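Jurkent and Nikunar agree joint inspection rules for Mansour crossing

Officials from Jurkent and Nikunar have agreed a common set of inspection rules for goods lorries using the Mansour road crossing, the busier of the two posts on their shared land border.

The agreement was signed at the district offices in Mansour on Sunday after seven rounds of talks. It takes effect in August and will be reviewed after its first full quarter of operation.

Under the present arrangement, a loaded lorry is weighed and inspected twice, once by each customs service, and the two services use different forms. A driver carrying mixed goods must present separate declarations for each tariff group. The new rules replace these with a single declaration, accepted on both sides, and one weighing at the post on the side of departure.

Sealed loads will be checked by document and seal number only, unless the receiving service gives a written reason for opening them. Such a reason must be entered in the post's register within four hours. Perishable goods keep their existing right to go to the front of the queue, but operators will now have to apply for it before arrival. 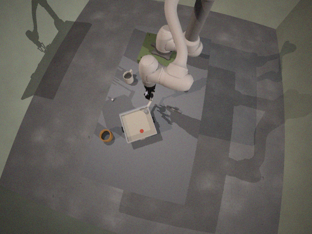

Ghizlane Mahrous said the single declaration would be of little use to small traders unless the threshold for simplified goods was raised as well, and asked both governments to publish the tariff tables before the start date. Most market traders cross on foot or with handcarts and fall outside the lorry rules altogether.

The simplified threshold was discussed in the fifth and sixth rounds but left out of the final text. A note attached to the agreement says that it will be taken up by a technical group made up of tariff staff from the two customs services. No date has been given for the group's first meeting.

Fees are dealt with in a separate schedule. Each side will continue to collect its own road charge, and the inspection fee will be set at 165 per loaded lorry, payable once in either currency at the rate posted that morning. Empty return journeys are exempt. Operators who have already paid for quarterly passes will have the unused part credited against the new fee.

The text also covers disputes. Where the two services disagree on the classification of a load, the lorry may continue under bond and the question goes to a panel of four officers, two from each side. The panel must rule within 30 days. If it does not, the classification used by the country of departure stands.

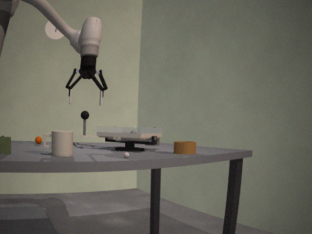 The bond clause is the part that will decide whether queues get shorter, according to Vsevolod Bilyk, as most long delays at Mansour come from classification disputes and few from the weighing itself. The amount of the bond has yet to be fixed.

The second post, at Sodilgate, is not covered. It handles passenger traffic and light vans only, and its opening hours remain unchanged. Drivers of loaded lorries will still be turned back there and directed to Mansour.

Both parliaments must approve the fee schedule before it can be applied. The inspection rules themselves need only a ministerial order, which Nikunar has issued and Jurkent is expected to issue before the start date.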